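Faltusby Neighbours > Out and about > Days out

Taking my dad to the robot open day at Gultov, what should we expect?
Posted by Sabina Machala, 12/31/19

Hello all, hoping somebody on here has been to one of these. Gultov are doing another open day at their place behind the old bus depot in February and I've put our names down, me and my dad. He's got bad knees and can't get down to the floor any more, and he saw a bit in the local paper about robots that tidy up, so now it's all he talks about. I've had the confirmation email but it says next to nothing, just the address and "please arrive in good time".

What I'd like to know is how long it takes, whether there's anywhere to sit, and whether you see a robot do a proper job or if it's somebody talking over slides all afternoon. He'll nod off if it's slides! Also can you ask questions, he has a list. And is it worth paying the 4 pounds for the car park or is there somewhere else nearby?

Thanks in advance, Sabina

3 replies

Makis Kontogiannis
Hi Sabina, I went to the last one with my daughter and we had a really good time, so I'll tell you what I can remember. There are 2 parts to it. You start in a big room with tea and a talk (there are slides, sorry, but only a few and the woman doing them was funny) and then they take you through in small groups to watch the robot at work in a room done up as somebody's lounge. I was expecting a bare lab with a plastic chair in it, but they've gone to town, it's like my aunt's front room. Patterned sofa, armchair to match, shiny dark coffee table with gold bits on it, great big flowers all over the carpet.

The job we saw was picking up litter. It has two arms, and it keeps the bin in one gripper and uses the other one for the picking up, so it takes the bin to the rubbish, the way I would if I was doing the bedrooms. There's a screen on the wall showing you what the robot sees from its head, and I ended up watching that more than the robot.
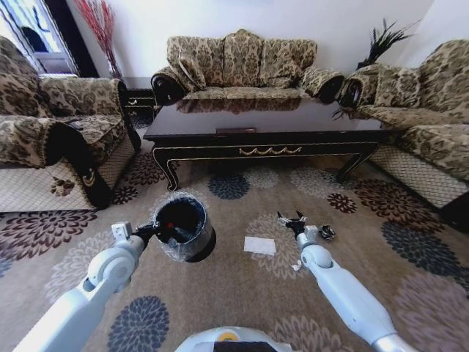
What to know before you go

Seats: yes, plenty in the tea room. In the lounge part you stand behind a rope, but I asked for a chair for a lady in our group and they brought one straight away. Tell them about your dad's knees at the desk when you sign in.

Time: we were there 2 hours all in. The talk dragged a bit at the end, the robot bit could have gone on twice as long and I'd have been happy.

Questions: ask as many as you like, take the list! I asked why that carpet, of all carpets, and the lad told me a plain one is too easy. With a busy pattern it has to work out what's a petal and what's a sweet wrapper. I'd never have thought of that. My daughter asked if it could do stairs and got a very long answer, so maybe save that one for last.

Speed: it's slow. Warn your dad. It has a good think before each piece, and there was a man near me sighing the whole way through. I found it quite restful.

Parking: don't pay. Go past the depot and there's free parking on Afolabi Road, then it's a short walk and flat all the way. The 244 bus stops right outside as well if you don't fancy driving.

Hope he enjoys it, let us know how you get on.

ginik_gardener
never been but my brother in law has and he said the biscuits were good. he also said they only let in 500 over the whole day so dont be late

Tillybob
Went with my mum. I'd agree with most of what Makis put, but the tea room gets very loud once everybody's in, so if your dad wears a hearing aid sit him near the front. We couldn't hear half the talk from the back. Ours was the morning and they were running late by the time we got to the robot, I'd pick an afternoon slot if they'll let you swap.

Toilets are on the left as you come in, before the desk. There's a step up to them with a rail.

Sabina Machala
Oh this is brilliant, thank you all! He's added the carpet thing to his list. I've emailed about swapping to the afternoon and we'll try Afolabi Road for the car.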